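We use cookies to improve your visit. By continuing to read, you agree to our cookie notice.

2025-01-02
By Vesela Radonjić

Ivunel adds soft gripper to its equipment loan service

Members of the Ivunel loan service may now borrow the Flidby two-finger soft gripper. The kit is offered to workshops that handle panels, covers and other flat parts with smooth surfaces, and that wish to try the equipment on their own work before deciding on a purchase.

Each kit contains the gripper, a mounting plate, a wrist camera and 2 spare fingers. The loan period is 12 working days. The charge is £498, including delivery and collection, and half of this sum is credited against any later order.

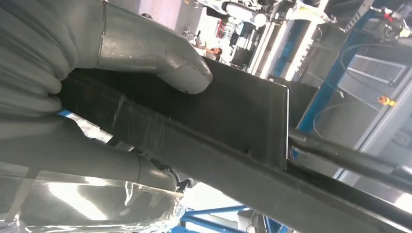
The gripper holding a dark flat panel between its two grey fingers.

The upper finger is ribbed towards the base and smooth at the rounded tip. Members should note that grip settings are stored separately for each part, and that the supplied software holds up to 18 of them. Large panels should be gripped as near to the centre as the task permits. The kit is not suitable for parts with sharp or unfinished edges.

An introductory session at the Gruremside workshop is included in the charge and must be attended by at least one operator from the borrowing firm. Requests should be sent to the loans desk, stating the make of robot arm and the size and weight of the parts to be handled. Bookings are open for loans up to the end of July.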